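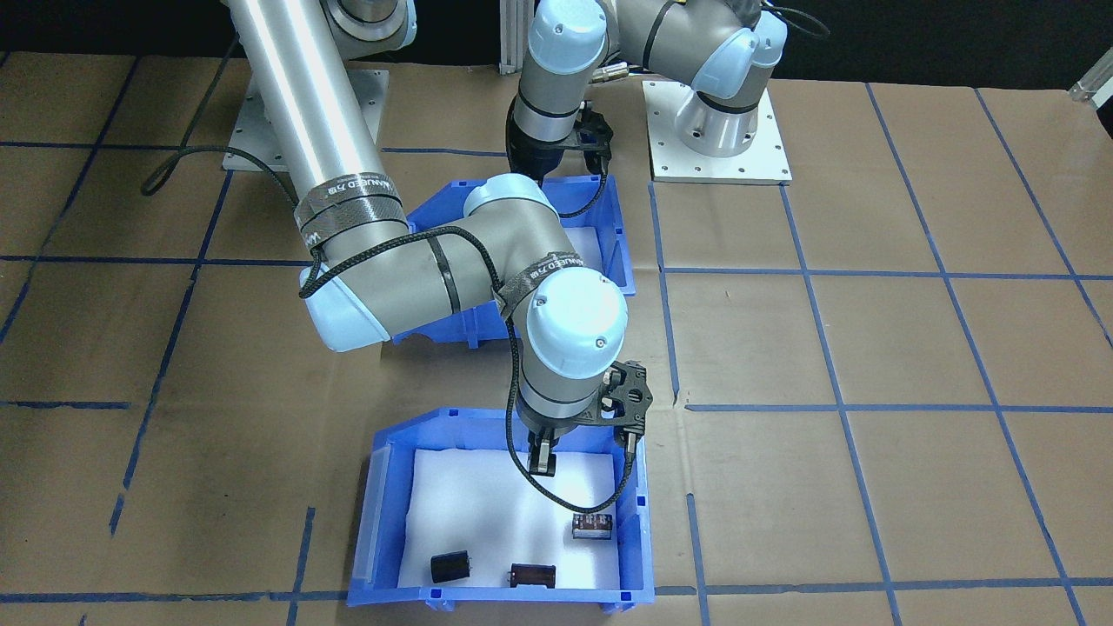
Godinho Hall, March

Gistness, Project Report
Qusai Salameh

I picked the parts drawer problem for my spring project, mostly out of spite. If you've ever gone looking for one capacitor in our lab at 11 p.m. you know the drawer I mean. It's the deep one under the window where everything ends up: caps, push buttons, contact blocks, mystery bricks with half a label. My proposal was one line long ("make it so people can find stuff") and I got 300 dollars for it, so off I went!

First I had to know what was in there. I tipped the whole thing out over a few evenings and tallied it in a spreadsheet, and the total came to 962 pieces. Then I found the second box behind the cabinet, and the total went to 1397. I had to redo my whole schedule after that, which is why weeks three and four in my log look so thin. Sorry.

The table came next. I wanted a surface where little dark parts would show up and where I could say "it's in that square" to whoever was helping me. Brown paper with blue tape in a grid was the answer, and it's cheap, and when the paper gets gross you pull it up and lay another sheet. I measured the first few lines and eyeballed the rest (you can tell which are which if you look hard). The tape went down fine on the flat part and kept wanting to lift wherever I'd smoothed it with a dirty thumb.

For containers I went with blue plastic bins, the kind with a low sloped front so you can reach in. They came from Nosusico, along with the tape, and that was most of the budget right there. I sort with two on the table, one behind the other. One gets the small electronics and the other gets the chunky stuff, and when either one fills up I carry it over to the shelves and start again.

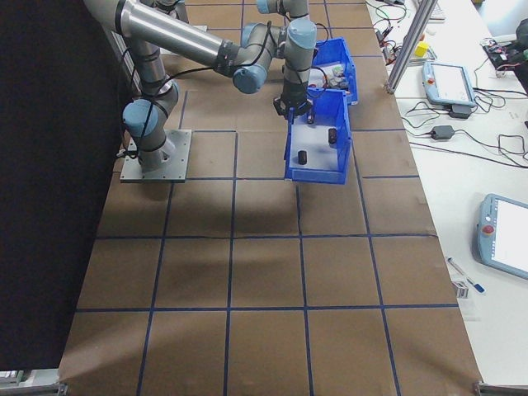 The two bins on the grid, with the black curtain to the left of the table.

The lining was a late idea and it's my favorite part of the project. A black capacitor on the bottom of a blue bin just kind of vanishes, especially late in the day. Put something white under it and there it is. I lined one bin, tried it for an evening, and did the other one the next morning before class.

My categories changed three times. I began with value and size, like a real stockroom, and it was miserable, with way too many piles of one. Then I tried sorting by who would want the thing, and that fell apart the minute I asked two people. What stuck was plain old looks and function: round caps together, rectangular blocks together, and anything you push with a finger goes in with the switches.

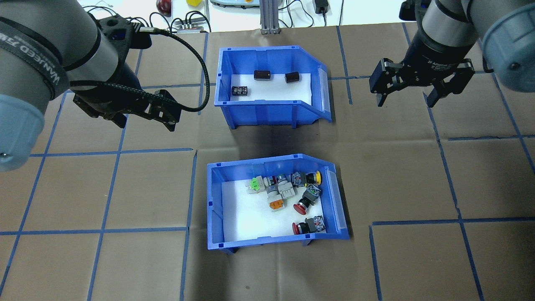

The switches were the fun ones, I'll admit. The colors do half the work for you, so I started pulling the red mushroom heads first, then the yellow, and left the gray housings for last. Contact blocks are the annoying part. Some are still attached to their buttons and some have come off, and I spent a whole afternoon trying to marry them back up before deciding that a loose block is its own category.

Still to do: labels for the slots on the bin fronts. I set up the list in Arkitance so each label would match a shelf, but the text prints too tiny to read from a chair, so that needs another pass. I also have a coffee can of screws I haven't opened.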